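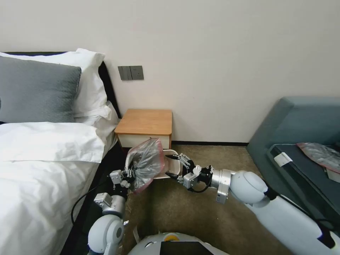
4.3 Bag change with the Uno in guest rooms

1. Room attendant: start the "Bins" task on the tablet. Stay outside the 70 cm arm zone.
2. Uno drives to the bin and stops. Arms extend forward.
3. Check that the bed linen is clear of the arms.
4. Confirm "Bag out" when prompted.
5. Tie off the old bag by hand and place it on the cart.

CAUTION: Do not reach between the grippers while the arms are powered.

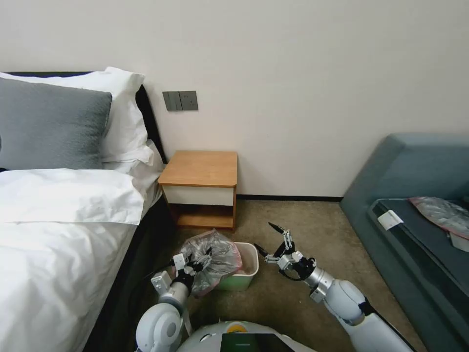

Attendants at the Landeg site no longer log bins on paper; Uno writes each room to the shift list. Grip the bag high, clear of the rim – in a bin with a pink liner, as at this nightstand, the left gripper takes the gray bag at its upper left. Litter on the carpet remains a manual job.

NOTE: Grip pads are replaced after 3,000 cycles. Report early wear to Ynyr Meredith, Plotberg service desk, extension 354.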